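Section 4. Setting up the fruit table for visitors

I wrote this section after our second open day, when Sunita Ridgeway asked me to get it out of my head and on to paper before I went on leave. It covers the fruit table only. The walking demo is in section 5 and the talk for school groups is in section 6. If you've never run the table before, read the whole thing through once with a cup of tea and then go back to step 1.

What the visitors are coming to see is a two-armed robot picking up a piece of fruit from a plate, putting it on a chopping board and then putting it back when it's asked. We call the robot Tolis, and so does everyone who comes through the door after about a minute, so you may as well put it on the sign. The control program is called Nakavus and it lives on the laptop with the Belletti sticker on the lid. Don't use the other laptop. It has last year's version on it and the arms will go to where the old table used to be!

What you need

Three round plates, all different colours
The green chopping board with the hole in the tab
Fruit (see 4.2)
A damp cloth and a dry one
The laminated card with the spoken commands
The rope and posts for the visitor line

4.1 Placing the table

1. Wheel Tolis in first and put the brakes on. Do the table second. I did it the other way round in March and spent a happy half hour shuffling a heavy table back and forth by the width of a thumb.

2. Push the table up until its front edge lines up with the tape on the floor. The tape is getting tatty, so go by the longer pieces if you're in doubt.

3. Wipe the table top with the damp cloth and then the dry one. Any shine from water confuses the camera, and I've watched it stare at a puddle for ages.

4. Lay the board in the middle with the tab to the robot's left. Put the plates in a row behind it. They can be a little out of line and it won't mind, but leave a gap between them that you can get your hand through.

Note: the order of the plate colours doesn't matter to Nakavus. It does matter to whoever is reading out the commands, so tell them.

4.2 Choosing the fruit

I get asked about this more than anything else in the whole manual, which I never expected when I took the job on. A banana is the best opener. It's easy to see from the back of the room, children shout its name before the robot has even moved, and the fingers can get a good hold round the middle. Pick one that's yellow all over and still firm. A spotty one bruises by the fourth or fifth go and then you've got a brown banana for the afternoon group.

For the other two plates I like a wedge of watermelon and an avocado. The avocado is hard, dark and roundish, and the watermelon is soft, bright and pointy, so between them you can talk about grip without having to use the word "force" at all. Buy the avocado unripe. Cut the watermelon on the day and blot the sides with kitchen paper before you put it out.

Caution: no grapes, no berries, nothing that rolls. Kalliopi Mitsotakis-Vlachou tried cherry tomatoes with the Rallis visitors and we were finding them under the radiators for a week.

4.3 Starting up

1. Check that the stop button is in your hand or in the hand of somebody you trust. It stays there until the arms are parked again.

2. Switch on at the back of the robot, then open Nakavus. Wait for the green bar. It takes 28 seconds on a good morning and feels much longer with a room full of people looking at you, so do it before you let anyone in.

3. Press Home. Both arms will come up and out to the sides. Stand clear while they do it.

4. Look at the cables. The black one on the left arm should make a loose loop over the top with plenty of slack, and it must not be snagged on a plate. The coiled one under the right wrist is meant to dangle.

5. Set the speed to 19. The slider goes all the way up to 200 and somebody will ask you to try it. Please don't.

4.4 Running the demonstration

Ask for the banana first. The left arm does the picking and the right arm comes in over the board with its fingers open, ready to help. I usually stop talking at this point and let people watch - it's slower than they expect, and the room goes lovely and quiet.

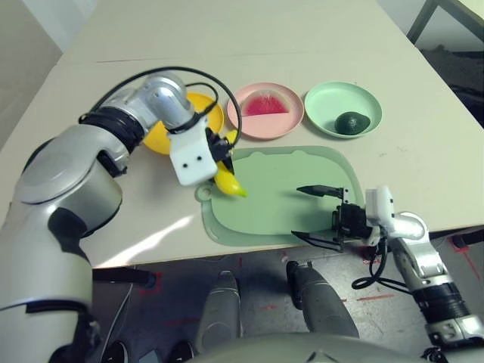
Once the left arm has let go and moved away, you can ask for the next fruit or have the first one put back. With small children I put it back every time, as they like seeing things go home. With grown-ups I leave it on the board and let the questions start. The one you'll always get is "does it know it's a banana?", and my answer is that it has been shown an awful lot of fruit. We recorded 3,730 practice picks before the first open day, most of them done by Kalliopi and me with the radio on.

If a visitor wants to give the command themselves, let them, but hand over the card and keep hold of the stop button.

Caution: nobody reaches over the rope to straighten a plate, and that includes you. Pause the arms first, wait for the beep, then go round and fix it.

4.5 If something goes wrong

The fingers close on nothing. Press Back, then Again. If it misses twice, move the fruit nearer the middle of its plate while the arms are paused.

The fruit gets dropped. Say "oops" along with everybody else, pause, pick it up and carry on. Bin anything that has been on the floor.

An arm stops halfway and the bar turns amber. Something has touched the cable. Press Home and watch which way the loop swings as the arm comes up.

The bar turns red. Use the stop button, move the visitors on to the walking demo, and come and find Sunita or me.

4.6 Packing away

Press Park and wait for both arms to settle before you switch off. Plates and board go in the sink, not the dishwasher (the pink one has already warped a bit). The fruit has been handled all day, so please don't eat it. Fill in the sheet on the clipboard with how many groups you ran and anything odd you noticed, and put the laptop on charge in the cupboard by the kitchen.

Section last changed 2022-05-03. The bit about speed is new.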